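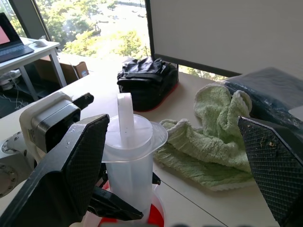 4. Handling rules for recorded manipulation trials

4.1 Scope

The rules in this section apply to every trial in which an arm with a parallel gripper handles household items on a shared table. They were drafted at the Falby site, revised once after the Makhubela trials, and have been in force at both sites since November. They cover the condition of the gripper, the placement of objects, and the criteria for rejecting a recording. Joint limits and emergency stops are treated in Section 3 and are not repeated.

4.2 Gripper condition

Textured finger pads collect material from the objects they touch. Crumbs, lint and dried residue lodge in the grid and change the contact area between pad and object. In the first version of the rules, pads were cleaned at the start of each day. The revised version requires an inspection before each block of trials and cleaning when debris is visible on any part of the gripping face (Figure 4). Debris confined to the upper part of a pad is treated the same as debris at the contact zone, as operators disagreed too often on where the contact zone ended.

Pads are cleaned with a dry nylon brush. Solvents are not permitted. The operator enters the cleaning in the trial log, with the block number and the side cleaned.

Figure 4. Wrist camera view with a clear plastic measuring cup between the gripper fingers. Small specks of debris are present on the textured face of the right finger. A light green towel lies on the table beside the cup.

4.3 Thin-walled and transparent objects

Plastic cups, lids and similar containers deform at grip forces that are acceptable for rigid items. The force limit for this class is set in the Drisireo controller before the object is placed, and the operator reads the value back aloud. A default carried over from a previous object class is a protocol violation, whether or not the object is damaged.

Transparent objects present a second difficulty in annotation. Edges are often lost against a pale tabletop, and annotators place the rim inconsistently. We therefore require that at least one finger pad be visible in the wrist view during the approach, so that the object boundary can be estimated from the closing distance. Where an object has a tab, handle or other raised part, its orientation relative to the fingers is recorded.

4.4 Surrounding items

Personal and incidental items are allowed on the table. Early drafts called for a cleared surface, but policies trained on those recordings performed poorly once other things were present. Soft items such as towels and bags may remain provided that they do not enter the planned path of the fingers. If a finger touches a soft item, the trial continues and the contact is flagged. If fabric is caught between the pads, the trial is stopped.

Joints between table sections must be noted in the setup sheet. An object may be placed across a joint only when the two surfaces are level.

4.5 Rejection and review

Of 1,186 trials reviewed under the revised rules, 59 were rejected. Flagged contacts alone were not grounds for rejection. Review was carried out in Flomgate by 4 annotators working independently, with disputed cases decided by Nour Chidiac. A recording is rejected if the force limit was not read back, if the pad inspection is missing from the log, or if the wrist view was blocked for more than six seconds in total. Rejected recordings are kept, with the reason code attached, and are excluded from training and evaluation sets.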